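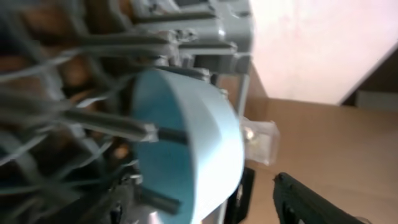 The blue cup in the dish rack, from the wrist camera.

July 21, 2024

I have now spent more hours putting this cup into a dish rack, and taking it back out again, than I have spent washing my own dishes all year. Zawadi asked me how the robot project was going and I started talking about cups and couldn't stop, so I figured it was time for a post.

Quick recap if you missed the last one. I'm teaching an arm to load and unload a rack by remote control. I hold a smaller arm on my side of the desk (I call it Ikero, the big one is Bronditz, please don't ask how we name things), and whatever I do with the small one, the big one copies. Everything gets recorded, joint positions and video both, and later the recordings go into training. One go at the task is one episode. I have 291 episodes of the blue cup so far. The plan says 1,000 and I try not to look at the plan.

What I didn't expect is how bad I'd be at it! I've been picking up cups since I was a toddler. But with the small arm I can't feel anything. I squeeze, and on the other side the fingers close, and whether they've got the cup or are just shoving it along is something I have to work out with my eyes. My first evening I got 4 clean episodes. Four! In an entire evening! The rest were me pushing a cup around a rack and muttering.

The rack is the hard part. On a bare table the cup is easy, you come down over it and close. In the rack there are tines everywhere, and a cup lying on its side gives you a round wall that slides off the fingers if you come in even a little crooked. And then there's the glare. The cup is such a pale blue on the outside that under my lights it washes out on the wrist camera, and I end up steering by the inside, where the color is deeper. I've started tilting my head to match the camera view, which Peninah says makes me look like a confused parrot.

Peninah Kariuki has done a lot more of this than I have, and she sat with me one afternoon and watched me go. She let me do 3 episodes without saying a word, and then she told me I was too careful. I was stopping in front of the cup every time, to think. Of course the robot was going to learn that too — drive up, stop, hang there for a while, then grab. She had me practice the whole move with nothing recording until I could do it in one slow go, and only then turn the recording back on. My episodes got shorter that same day and looked so much less nervous.

Her other tip was to keep some of the ugly ones. If I bump a tine and then back off and come in again from a better side, that stays in. If I bump a tine and drag the whole rack toward me, that one goes in the trash. There's a big gray area in the middle, and I've been keeping notes on those in a file named "hmm" that I will have to face at some point.

I also tried moving the arm directly by hand, just taking hold of the big one and walking it through the job. It's a lovely feeling, like helping a kid write their name, and I got the hang of it right away. But my hands and sleeves kept getting in the video, so for the cup I went back to the remote setup. I might still use it for something simple like opening a drawer.

Somebody asked in the comments last time about the software. It's a bunch of scripts I keep in a folder called Zastano, and they are not pretty. I'll clean them up and share them when I can stand the thought of other people reading them (September, maybe?).

Next up is more cup, then a bowl, then a cup and a bowl together if I'm feeling brave. If any of you have a good way to tame glare on shiny dishes, please leave me a comment. I've tried moving the lamp and I've tried a sheet of baking paper over the lamp, and the baking paper is winning so far.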